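Roteo's quiet little keyboard gets the update we've been waiting for

Good news for anyone who types for a living, or just types a lot: Roteo has refreshed its compact wireless keyboard, and the new version fixes nearly everything people grumbled about in the first one. It reached UK shops in March, and we've had one on the news desk ever since, being passed from person to person and returned with some reluctance.

The first thing you notice is the spacing. The old model squeezed its keys together so tightly that anyone with normal-sized fingers hit two at once, usually in the middle of a password. Roteo has found a bit more room by trimming the border and dropping the row of media buttons along the top (volume and mute now live on the function keys, and yes, you can swap them round in the settings). The whole thing is 262 mm wide, so it still fits in a rucksack next to a laptop, and there's plenty of desk left over for a mouse.

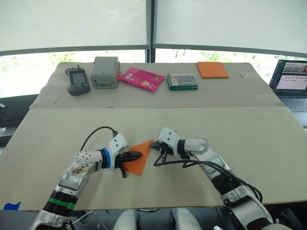
Two robot arms with an orange cloth held between their grippers.

The layout has been put right as well. British buyers get a proper tall Enter key this time, the pound sign is where it ought to be, and the backslash has come back to the left of the Z. Hurrah! Delete has its own key again too, up in the top right corner, and the arrow keys are full height. If you spend your day in spreadsheets you'll know how much difference that makes.

It's quieter, too. The keys use a soft switch that gives a gentle bump on the way down with very little clatter, and it's lovely to type on for long stretches. One of us wrote an entire buying guide on it in an afternoon and only stopped for tea. The feet at the back have 2 heights, both rubber-tipped, and neither of them folded up when we pushed the keyboard across the desk.

You can pair it with 3 devices and hop between them with a single key press. We had a laptop, a tablet and an elderly desktop PC on the go, and switching took a second or so each time. The desktop was the slow one, which may say more about the desktop. There's a USB-C socket on the back edge for charging, and Roteo says a full battery should last 400 hours with the backlight off. We haven't come anywhere near running it down yet, so that one will have to wait for the full review.

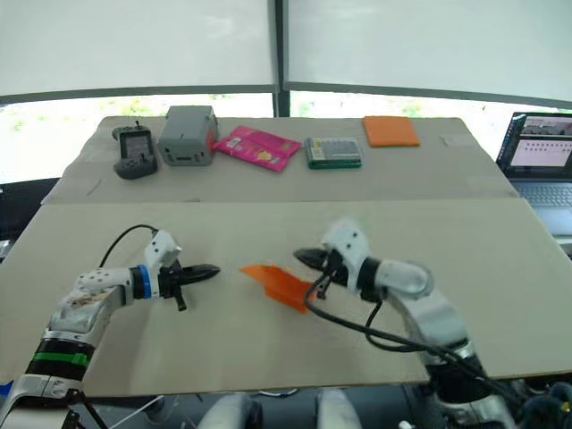
The companion app is the weaker half of the package. It does the basics well enough – remapping keys, changing the backlight, checking the battery – but it wants you to make an account before you can save a second profile, and we'd much prefer to skip that. Roteo says a version without the sign-in is on the way, though it hasn't given a date. Happily, you can ignore the app altogether and the keyboard works perfectly well out of the box on Windows, Mac and Android.

Colours are white, slate and a rather cheerful mint green. The white one does show fingerprints on the glossy strip above the keys, so keep a cloth handy or go for the slate. A matching number pad is planned for later in the year, and it will clip to either side, which ought to please left-handers no end.

The keyboard is sold through Katgate and direct from Roteo, with a two-year guarantee in both cases. Owners of the original can hand in their old one at any Katgate branch for recycling and get a discount on the new model, but the offer only covers the UK layout, so check the box before you pay.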